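学生机器人社团在浴室里教机械臂收毛巾

本报讯 11月的第一周，Ula社区学院学生机器人社团把本学期的课题搬出了实验室。社团成员在学院旧宿舍楼一层的浴室里架起一台机械臂，练习从墙边取下毛巾、对折，再放到旁边的架子上。课题取名Gomwood，由13名学生参加，学期末要在院内公开演示。

社团指导教师Constanza Barrientos介绍，往年社团的课题大多是搬方块、分拣零件一类，场地就是实验室里的一张桌子。今年学生提出想做家务，讨论了三次，最后定在浴室。她说，浴室面积小，墙面反光，布料又没有固定形状，对二年级学生来说难度不低，但都是课堂上讲过的问题，可以一个一个拆开来做。

“桌子上的东西摆歪了，扶正就行。毛巾每次挂上去样子都不一样，程序里写死的位置没有用。”Barrientos说。

课题从3月开始准备。学院当时给社团批了4,000元经费，主要用来买夹爪的替换件、线缆和一台二手工控机。机械臂是学院机电专业教学用的旧设备，负载不大，拎一条干毛巾够用。底座固定在一辆带刹车的小推车上，用完推回实验室。

负责硬件的学生Tarun Semwal说，夹爪改过三版。第一版手指是直的，尖端碰到墙面就顶住，机械臂报错停机。第二版在指尖贴了软垫，摩擦力够了，但垫子容易卷边。现在用的第三版换成黑色的弧形手指，指尖收窄、做圆，贴着墙往布料下面伸的时候不容易卡住。三版零件都是学生自己画图，在学院的打印室里做出来的。

腕部装了一个小型相机，随夹爪一起移动，画面里能同时看到夹爪手指和前方的布料。训练用的数据由学生手动操作机械臂采集，一个人握操纵手柄，另一个人在旁边记录并负责急停按钮。每完成一次抓取，就把毛巾重新挂好，再做下一次。到目前为止，社团整理出34组可用的记录，其余的因为画面模糊或者中途碰撞没有采用。
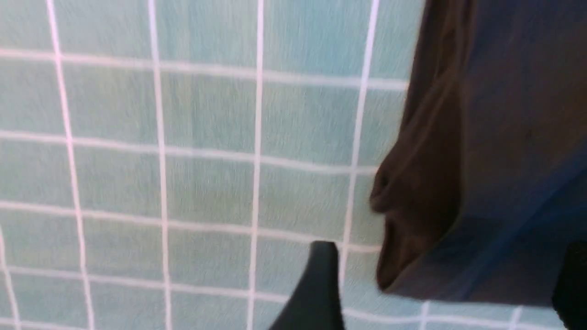 画面模糊是这一阶段最花时间的问题。浴室里的灯比实验室亮，瓷砖缝又是白色的，机械臂移动稍快，砖缝就拖出影子，程序找布料边缘时会认错。负责视觉部分的学生Janelle Barredo先后试过降低移动速度和缩短曝光时间，最后两种办法一起用。她还写了一小段程序，把采集到的画面按清晰程度排序，过于模糊的自动放到一边，由人工再看一遍。

Barredo说，瓷砖也有好处。砖缝是现成的网格，可以用来核对相机的角度。镜头边缘的线条会弯，组里用砖缝做了一次校正，之后夹爪停下来的位置比原来准。“实验室里校正要打印一张棋盘格贴在板子上，这里一面墙都是。”

颜色的选择也做过比较。社团一开始用白色毛巾，和砖缝颜色太接近，识别效果不好，后来改用深色布料，与墙面的区别明显得多。组里下一步打算把浅色毛巾重新加进来，看现有的办法能不能应付。Barredo认为，如果只认得深色布料，演示时好看，换一间浴室就不行了。

社团每周活动两次，每次两个半小时。成员分成硬件、视觉和控制三个小组，每次活动开始前用十分钟对一遍进度，写在一块白板上。场地使用由控制组的Boonsong Boonchu登记。旧宿舍楼一层目前没有住人，水阀已经关闭，电源从走廊引入，插座加装了漏电保护。按照学院的规定，机械臂通电时浴室里最多站三个人，其他人在走廊里看显示器。

Boonchu说，控制组眼下的任务是对折。取下毛巾这一步已经比较稳定，对折还差得远，主要是第一个角放下以后，夹爪回头找第二个角时经常抓到两层布。组里试过让夹爪先贴着布面滑一小段再合拢，情况有改善，还没有到可以演示的程度。如果到期末仍然做不好，演示就改为取下毛巾、直接搭到架子上，对折放到下学期继续做。

当地一家做清洁设备的企业Bisht为课题提供了一部分旧毛巾和置物架，企业工程师Shivam Ahuja每个月到社团来一次，看学生的记录，提修改意见。他上一次来时建议学生把失败的抓取也分类保存，注明是没夹住、夹多了还是碰到墙。社团已经照此重新整理了一遍文件夹，并把分类办法写进了交接文档，供明年入社的学生使用。

Ahuja说，企业里做类似的测试，也是从一间房、一种布料开始。他建议学生不要急着换更大的机械臂，先把现有设备的记录做完整。

这门课题计入学分。学生除了参加演示，每人还要交一份书面报告，说明自己负责的部分做了哪些改动、结果如何。Barrientos表示，评分时看过程记录，演示当天成功与否只占其中一部分。她要求每组在报告里至少写清楚一次没有成功的尝试，并附上当时的参数。

社团还准备把课题介绍给附近的中学。初步的安排是在演示结束后留出一个下午，让中学生在走廊里看机械臂工作，并在社团成员陪同下用手柄操作一次空载移动。报名办法由学院学生事务办公室另行通知。

另外，由学生团队Rernel承担的自动浇水小车课题也在同期进行，场地在学院温室，将与Gomwood安排在同一天演示。两个团队共用一间打印室，使用时间已经错开，具体时段表贴在打印室门口。

期末演示对校内师生开放，无需购票。旧宿舍楼走廊较窄，观看者将分批进入，每批二十分钟。

（2019年11月5日）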